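Diraden Hallway Bench
Clandholm furniture, sold by Listiline
Item 1054
Page last changed December 26, 2020

Oak seat, ash legs, lift-up lid, one long shoe rail underneath

We've had the Diraden in our own hallway for two winters and I still like coming home to it. It's a bench you sit on to pull your boots off, with a box under the seat for hats and scarves and a rail below that for shoes. Clandholm make it in a small workshop and send it to us in batches (usually smaller batches than we asked for!), and each one looks a bit different because the oak does.

If you only want the numbers, they're further down. The rest of this page is me going on about hallways.

Sitting on it

The seat is a proper seat. Lots of hallway benches are really shelves at knee height, and you perch on them with your heels off the ground while you fight with a lace. The Diraden is 45 cm high, the same as a kitchen chair, and the front edge is rounded over so it doesn't dig in behind your knees. Two grown-ups fit side by side, or one grown-up and a child who is refusing to put wellies on.

There's no back to it. It's meant to stand against a wall, and we think the wall does the job very well. If your coats hang above, leave a gap so you aren't sitting with a wet sleeve on your head. We put our hooks at 170 cm and that has worked for everyone except my father, who hits them.

Inside the box

Lift the lid and you get one open space the full length of the bench, with no divider. We asked Clandholm about adding one and they tried it. It made a lovely neat sock-drawer sort of thing that wouldn't take a bicycle helmet, so the divider went. If you like things in order, two shallow baskets side by side fit nicely and you can lift them straight out when you're looking for the other glove.

The lid has a soft stay on the left. It holds the lid open at any point past halfway and lets it down slowly, and small fingers are quite safe with it. You can move the stay to the right-hand end if your front door opens against that side. The holes are already drilled and it's two screws.

There are three slots cut in the back panel to let air through. Damp hats do dry in there, though I'd still hang up anything soaking.

The shoe rail

I love the shoe rail. It's two round ash bars, one a little higher than the other, and shoes sit across them with the toes pointing down. Mud falls through to the floor where you can sweep it, and nothing gets squashed. Flat shoes, trainers, ankle boots and school shoes all sit well. Tall boots won't go under and are better at the end of the bench on a tray.

If you'd like more height below, the front bar comes out with a twist. Some people leave it out all winter and slide their boots in lying down.

Phones, keys and the rest of your pockets

A flat seat by the front door fills up. You come in, you sit down, you put your phone next to you and then your keys and then the post, and by supper there's nowhere left to sit. We went back and forth on this one for ages. Clandholm's answer is the Stan, a narrow wall shelf in the same oak with a low lip along the front, which goes up at elbow height beside the coats. It's sold separately, and I'd say live with the bench for a month before you decide, as plenty of homes have a windowsill that does the same thing.

Whatever you choose, give the phone its own spot, well away from where people sit.
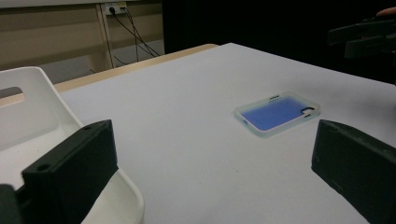 Blue in the middle, with a pale frosted rim.

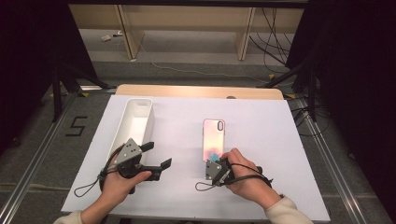 Pale pink, face down, with a long white tray to the left.

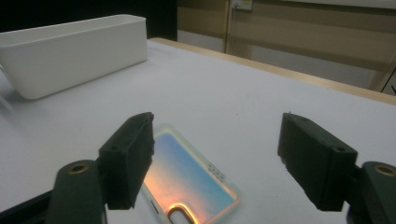 Sizes and weights

Length: 109 cm
Depth: 38 cm
Height: 45 cm
Inside the box: 103 cm long, 32 cm deep, 16 cm high
Space under the box: 21 cm
Weight: 17 kg
Most weight on the seat: 300 kg, spread along the length
Seat and lid: solid oak, oiled
Legs and rails: solid ash, oiled
Box sides and back: birch ply
Feet: screw-in, with felt pads

Please measure your skirting board too. The back legs are set in a little from the back edge of the seat, and the bench stands flush to the wall over skirting up to 20 mm thick. Older houses often have something chunkier, and then you'll have a small gap behind. It looks fine, but a glove can drop down it.

Choosing the oil

You can have the bench in clear oil or in white oil, and the price is the same.

Clear oil brings out the yellow in the oak and gets warmer with the years. Ours has gone the colour of toast. White oil keeps it paler and a bit chalky, and it suits a dark hallway. It does show black rubber marks from boots more than the clear does. They rub off with a damp cloth and a bit of patience.

We can post you a small piece of each. They're real offcuts from the workshop, so the grain won't match your bench, but hold them against your floor in daylight and again with the lamp on. You'll know quite quickly.

Putting it together

The box comes made up. You only fit the legs and the two bars, and you need nothing except the key in the packet.

1. Lay the bench upside down on a rug or a folded blanket.
2. Push each leg into its corner until it stops, with the flat side facing in.
3. Put in the two bolts per leg, by hand at first, all eight of them.
4. Slot the ash bars between the legs. The higher one goes at the back.
5. Tighten everything with the key.
6. Turn the bench over with somebody on the other end, and screw the feet in or out until it stops rocking.

Go round the bolts with the key again after a few weeks. Wood settles a little in a new house, and a quarter turn is usually enough.

Looking after it

Wipe it with a cloth that's been wrung out well. Skip polish and anything in a spray can. Once a year, give the seat a thin coat of oil, leave it for twenty minutes and wipe off every bit that hasn't soaked in. I do mine in March with the front door open, and it's a very nice job with the radio on.

Scratches in the seat can be sanded out by hand with fine paper, going along the grain, and oiled again. Deep dents from dropped things will often rise if you lay a damp cloth over them overnight. Don't leave wet umbrellas lying on the lid.

Oily rags can heat up by themselves, so rinse them and dry them flat outside before they go in the bin.

Guarantee and spare parts

Clandholm give 10 years on the frame and the joints. The stay, the felt pads and the bolts can all be bought on their own, and so can a single ash bar if the dog has had one. Tell us item 1054 and which part it is.

Delivery

The bench comes in one long box, carried to your front door by two people. It's a good idea to have the hallway clear before they ring, and they'll take the cardboard away if you open it while they're there. White oil takes a week or so longer than clear.

Questions about the bench go to Zdenka Nikolaidis at Listiline, which is me. Send a photo of your hallway with a rough sketch of the door swing and I'll happily tell you whether I think it'll fit.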